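# 一块布的肚子里装着什么

你现在身上穿着什么呢？T恤？毛衣？还是一套有点旧、可是怎么都舍不得换掉的睡衣？不管是哪一种，请你先低下头，捏住衣角，把它凑到眼睛跟前，近一点，再近一点，近到鼻子快要碰到它为止。

看见了吗？布的表面有许许多多小格子、小圈圈，或者一条条细细的小路。要是家里有放大镜，就更好了，赶快去拿来（我等你）！

我们每天从早到晚都和布在一起。早上从被子里钻出来，用毛巾擦脸，套上袜子，背上书包，晚上又钻回被子里去。布陪着我们的时间，比书本长，比玩具长，说不定比好朋友陪我们的时间还要长。可是布到底是怎么来的，它为什么软，为什么有的能拉长，有的拉不动，为什么洗完了会皱得像一片老菜叶，许多大人也要想上好一会儿才答得出来。那我们就慢慢地说，从头说起。

## 先要有纤维

布是用线做的，这个你大概早就知道了。那线又是用什么做的呢？

找一根缝衣服的棉线，用两只手捏着，朝着和它原来拧的方向相反的那边慢慢转。转着转着，线就松开了，变成一小撮毛茸茸的东西。再轻轻一拉，它就断成了更短更细的小毛毛。这些小毛毛有一个名字，叫作“纤维”。纤维是又细又长的东西，比你的头发还要细，一根一根地看，简直弱得可怜，吹口气就飞走了。

纤维从好几个地方来。

有的是地里长出来的。棉花这种植物开完花以后，会结出一个绿色的小果子，叫棉铃。棉铃成熟了，就“啪”地裂开（其实声音很小，我们帮它配一个音吧），露出里面一团一团的白棉花。棉花纤维原本是长在种子外面的，一颗种子披着一身长长的绒毛，像穿了一件白大衣。亚麻也是植物，不过它的纤维藏在茎里面，人们得先把茎泡软、捶打、梳理，才能把纤维取出来。夏天穿的麻布衣服凉凉的、有点硬，出汗了也不太粘在身上，很多人喜欢。

有的是动物给的。绵羊身上的毛，到了春天就该剪了。剪羊毛和我们理发差不多，剪完以后羊一下子瘦了一大圈，站在那里有点不好意思的样子，过上一阵子，毛又长出来了。羊毛纤维天生是弯弯曲曲的，弯曲的地方能藏住好多空气，空气不容易把热传走，所以毛衣很暖和。

还有蚕。蚕宝宝吃桑叶，吃呀吃，吃到身体变得有点透明了，就开始吐丝，把自己一圈一圈地包在里面，做成一个茧。一个茧上的丝，好好地抽出来，可以有1000米长！你在操场上跑步，400米一圈的跑道，要跑两圈半才有这么远。这么长的一根丝，竟然绕在一个比鸽子蛋还小的茧上。2000年前的人已经穿上丝绸了，那时候一匹好丝绸非常贵重，商人们牵着骆驼，走很远很远的路去卖它。

最后一种，是工厂里做出来的。涤纶、锦纶、腈纶，这些名字里都有一个“纶”字，听上去像三兄弟。做涤纶的时候，工人先把原料加热，让它变成像蜂蜜一样黏稠的东西，再从一块有很多小孔的板子里挤出去。挤出来的细丝遇到凉空气就变硬了，成了纤维。你吃过用漏勺做的粉条吗？道理差不多，只是粉条粗多了，也好吃多了。

## 从毛毛到线

一根纤维很容易断，一大把纤维拧在一起，可就结实了。

我们来做个小实验。从一团干净的化妆棉上撕一小条下来，捏住两头轻轻一拉，它马上就散了，对不对？再撕一条，这一次一边轻轻拉，一边用手指朝着同一个方向捻，捻，捻。捻得紧紧的以后再拉拉看。咦，它变得有力气了！

这是怎么回事呢？纤维拧在一起以后，互相紧紧地挤着，你靠着我，我靠着你，想溜走就没那么容易了。这种不让东西滑开的力量，叫作“摩擦力”。你穿着袜子在光滑的地板上跑会滑倒，穿上运动鞋就稳稳当当，也是摩擦力在起作用。

把纤维拧成线，这件事叫“纺纱”。很久以前，人们用一种叫“纺锤”的小东西来纺纱，它像一个插着棍子的陀螺，吊在线的下面转呀转，线就一点一点变长。后来有了纺车，坐在凳子上摇一摇，比原来快多了。再后来就有了大工厂，一排一排的机器一起转，轰隆轰隆，说话都要扯着嗓子喊。

如果还想让线更结实，可以拿两根线再拧成一根，叫作“合股”。织毛衣的毛线常常就是好几股合起来的。你可以找一截毛线头，拆开来看看它有几股。

## 织布，也就是上上下下地走路

线有了，该变成布了。第一种办法叫“机织”，也叫梭织。

想象有一排小朋友，整整齐齐地站在操场上，一个挨着一个。另外有一个小朋友要从他们中间穿过去，从第一个人前面走，绕到第二个人后面，再到第三个人前面，又到第四个人后面……走到头了，转个身，再走回来，这一次要反过来，刚才走前面的，现在走后面。

站着不动的那一排，叫“经线”；来回穿的那一根，叫“纬线”。地球仪上也有经线和纬线，竖的是经，横的是纬，布也一样，很好记。

这种一上一下的织法，叫“平纹”，是最简单也最结实的。手帕、床单和很多衬衫，都是平纹布。要是纬线每次多跨过几根经线，再一行一行地错开一点，布面上就会出现斜斜的小路，那叫“斜纹”。快去看看你的牛仔裤！牛仔布上那些斜斜的细纹，就是这样来的。还有一种叫“缎纹”，线在表面上走得特别长，光照上去亮闪闪的，摸上去滑溜溜的，可是也很怕被指甲钩到。

有的布上有花，有鸟，有很复杂的图案，那又是怎么织的呢？Vuven镇上有一家小小的织布博物馆，里面放着一台老提花机，差不多顶到了天花板。机器旁边挂着一长串打了洞的硬纸板，用结实的细绳连在一起，一共1304张。每织一行，就换一张纸板，有洞的地方，经线提起来；没有洞的地方，经线留在下面。1304张纸板走完，一幅花鸟图就织好了。织错一张，小鸟的尾巴说不定就跑到脑袋上去了！

## 针织，全是小圈圈

第二种办法叫“针织”。你如果看过家里人用两根棒针打毛衣，就见过它了。

针织布不用一排经线站着等，它靠的是小圈圈。先用线绕出一个圈，再把线从这个圈里拉出来，变成第二个圈，再从第二个圈里拉出第三个……一个套着一个，一行套着一行，就成了一块布。T恤、袜子、毛衣、秋衣秋裤，还有许多运动服，都是针织的。

运动服有时候还有很多很小的洞眼，整整齐齐的，像一张很密很密的小网。人跑起来会出汗，汗水变成水汽，就从这些洞眼里跑出去，风也可以从外面钻进来，身上就没那么闷了。这种布叫网眼布。你可以把它盖在嘴上吹一口气，再换一块厚厚的牛仔布吹一口气，比一比哪一块更好吹。

针织布有一个小脾气：要是有一根线断了，旁边的圈圈没有人拉着，就可能一个接一个地松开。所以毛衣钩破一个小洞以后，最好早点请大人补一补。袜子也一样，小洞今天只露出一点点脚趾甲，过几天，整个大脚趾就出来看风景了。

## 给布穿上颜色

刚做好的棉布，颜色通常有点发黄，像没加糖的豆浆。我们喜欢的红色、蓝色、粉色、绿色，是后来染上去的。

古时候的人到处找颜色。蓝色可以从一种叫蓼蓝的植物里来，红色可以从茜草的根里来，黄色可以从栀子的果实里来。把植物切碎，泡一泡，煮一煮，再把布放进去。有趣的是用蓝草染布，布刚从染缸里捞出来的时候是黄绿色的，碰到空气以后，才慢慢变成蓝色，像变魔术一样。想要深一点的蓝，就得再放进去、再捞出来，来来回回好几趟。有一种很有名的深蓝布，要浸上12次才算染好，染布的人两只手都是蓝的，洗也洗不掉。

粉红色呢？粉红色常常就是淡淡的红色。少放一些染料，或者让布在染缸里少待一会儿，红色就变浅了。这和画水彩画是一个道理，红颜料里多加些水，涂在白纸上就成了粉红。

现在的工厂大多用人工做出来的染料，颜色多，也不容易掉。不过新买的深色衣服第一次洗，还是应该单独洗。要不然，一件大红上衣就可能把全家的白袜子都变成粉袜子。爸爸上班穿粉袜子倒也挺好看的，只是他自己未必这么想。

Dondine出过一套在家玩的植物染色盒，里面有一小包洋葱皮，可以把手帕染成橙黄色。没有盒子也没关系，厨房里剥下来的洋葱皮攒上一袋，请大人帮忙煮水就行。煮水这一步一定要大人来做，锅很烫！

## 皱巴巴是怎么回事

好了，现在可以说说那片老菜叶了。

棉布的纤维里面，有许许多多小得看不见的“分子”。你可以把它们想成一条条很长的小链子，链子和链子之间拉着小手，所以布能保持原来的样子。水一来，就挤到它们中间去，小手松开了，链子就能挪来挪去。这时候布要是被揉成一团，链子也就跟着弯成一团。等水慢慢跑掉，布干了，链子们又重新拉起手来，可是它们现在站的是弯弯的队形呀！于是皱褶就留在那儿了。

汗水和身体的热气也会帮倒忙。你坐了一上午，裤子后面膝盖弯那儿一定有几道横横的皱褶，就是这么压出来的。

熨斗的办法，是把这件事再做一遍。蒸汽让小手松开，热乎乎、沉甸甸的熨斗把链子压平，等布凉了、干了，它们拉起手来，站的就是平平整整的队形了。

涤纶不太爱喝水，水很难钻进它的纤维里面去，所以涤纶衣服洗完了不怎么皱。羊毛呢，天生弯弯的，有弹性，挂起来过一夜，很多皱褶自己就没有了。麻最容易皱，穿麻布衣服的人多半也不太在乎，皱皱的也有皱皱的好看。

洗完衣服，你可以给家里帮一个大忙：把衣服从洗衣机里拿出来以后，别急着挂，先捏住两个肩膀的地方，用力抖几下，啪！啪！水珠飞到脸上，凉凉的。抖开以后再用手掌抹一抹领子和衣边，晾干了就会平整许多。

## 叠衣服也有一点小学问

衣服干了，要叠起来才好放进柜子。叠衣服说难不难，可是布软软的，不听话，你推它一下，它就鼓起一个包；你拉它一下，另一边又跟着跑了。积木放在哪里就是哪里，布可不是这样，它一会儿一个样子。

我来说一个叠T恤的办法，你一边看一边做也行。

先找一块平平的地方，床上可以，桌子上更好，桌面硬，布不会陷下去。把T恤正面朝下放好，从中间往外抹，手要轻，把鼓起来的地方赶到边上去。

然后把左边往中间折，袖子再折回来一点，让它和边对齐。右边也一样。现在T恤变成了一个长长的条。

最后，从下面往上折一次，再折一次，翻过来，领口就露在外面了。第一次叠得歪歪扭扭的，一点也不要紧，抖开重来就是了。多叠几件，手就记住了。

毛巾更简单，对折，再对折。你还可以试试把毛巾卷起来，像卷寿司那样，卷的时候手指往里收紧一点，卷出来圆滚滚的，站得住。厚毛衣最好叠着放，别挂在衣架上，它自己太重，挂久了肩膀那儿会鼓出两个小包，穿起来像长了一对小翅膀。
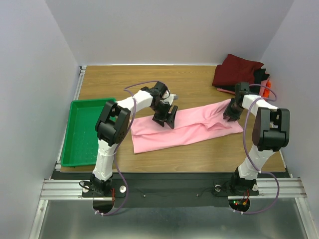
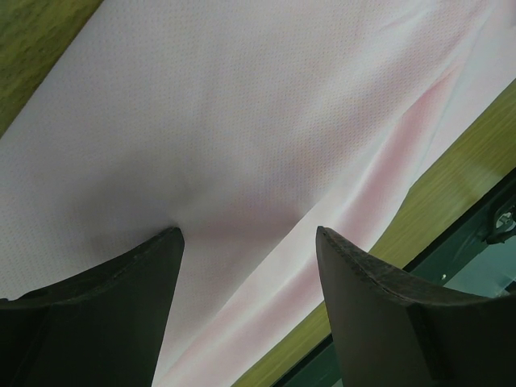
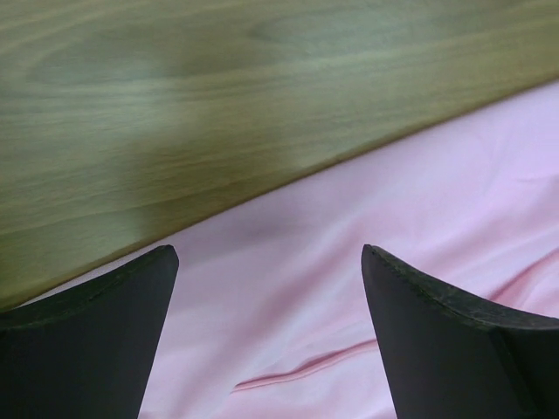
**为什么T恤一拉就变长，手帕却怎么也拉不长？**

T恤通常是针织布，里面的线弯成一个一个小圈圈，一拉，圈圈就变得又扁又长，手一松，又慢慢缩回去。手帕通常是平纹的机织布，线在里面差不多是直直的，已经没有多少可以伸长的地方了。要是你斜着拉手帕的两个对角，它会变长一点点，那是经线和纬线一起歪了过去，小方格被拉成了小菱形。

## 在家里找一找

下雨天不能出去玩，可以来做一本“布的小书”。

请大人帮你找些不要的旧衣服、旧袜子、旧床单，每一样剪下一小块，贴在本子上，一页贴一块。旁边写上你的发现：摸起来是滑的还是毛毛的？横着拉会变长吗？竖着拉呢？斜着拉呢？滴一滴水上去，水是马上钻进去了，还是像小珠子一样滚来滚去？用放大镜看，里面是小格子还是小圈圈？

衣服里面缝着的小标签也别放过，上面写着它是什么做的，比如“棉”“聚酯纤维”（这就是涤纶的另一个名字）或者“羊毛”。有的衣服里混着好几种，标签上会把每一种占多少都写出来。先自己摸一摸，猜一猜，再翻标签，看看猜得准不准。

剪之前千万要问一声，这件衣服是不是真的不要了。

还有一个揉布的游戏也可以玩。找一块棉布、一块涤纶布，大小差不多的，都喷上一点水，揉成两个小团，用皮筋扎紧，放到第二天早上再打开。把它们并排摆在窗台边，看看哪一块的皱褶深，哪一块的浅，然后把你看见的画下来，贴在小书的最后一页。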